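Seasonal Trail and Visitor Aide, Najjar Ranch Open Space
Posted 2025-02-17

The Zoltdale park district is hiring seasonal aides for Najjar Ranch Open Space, a 940-acre former cattle ranch on the east side of Flestow Creek. The position runs through the end of September and is paid hourly, 30 hours a week, including most weekends and holidays.

Aides report to the ranch office by the lower parking lot. Most of the work is outdoors. The Lerus Trail climbs from the creek to the old water tank at 1203 feet, and aides should expect to walk all of it several times a week in warm weather.

Duties
Open and close the gates and restrooms
Answer visitor questions at the trailhead and hand out maps
Clear brush, drains and small downed limbs from the trails
Pick up litter and empty trash cans in the picnic area
Help the naturalist with school groups in spring
Keep a short written log of each shift, including wildlife sightings and trail damage
Report injuries, fires and loose livestock to the office by radio

Requirements
Age 18 or older by the first day of work
Valid driver's license
Able to lift 50 pounds and walk over uneven ground for a full shift
Comfortable talking with the public, including when a trail is closed and people have driven a long way
First aid and CPR cards within the first month (the district pays for the class)

Spanish is helpful. So is some knowledge of local plants or of the ranching history of the valley, as visitors ask about the barn and the stone corral more than anything else. Training on both is given in the first week.

The district supplies shirts, a hat, gloves and a radio. Aides bring their own boots. There is no housing on the property and no bus service past Flestow Road.

To apply, pick up a form at the ranch office or the Zoltdale library and return it with the names of two references. Applications are read as they come in, and the job stays posted until all openings are filled. Past aides who want to return need only send a short note with their available dates.
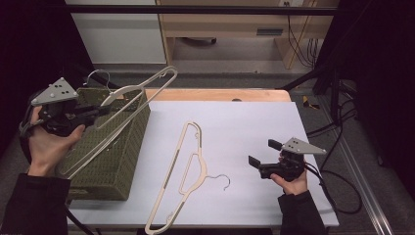 Trails and Visitor Services, Najjar Ranch Open Space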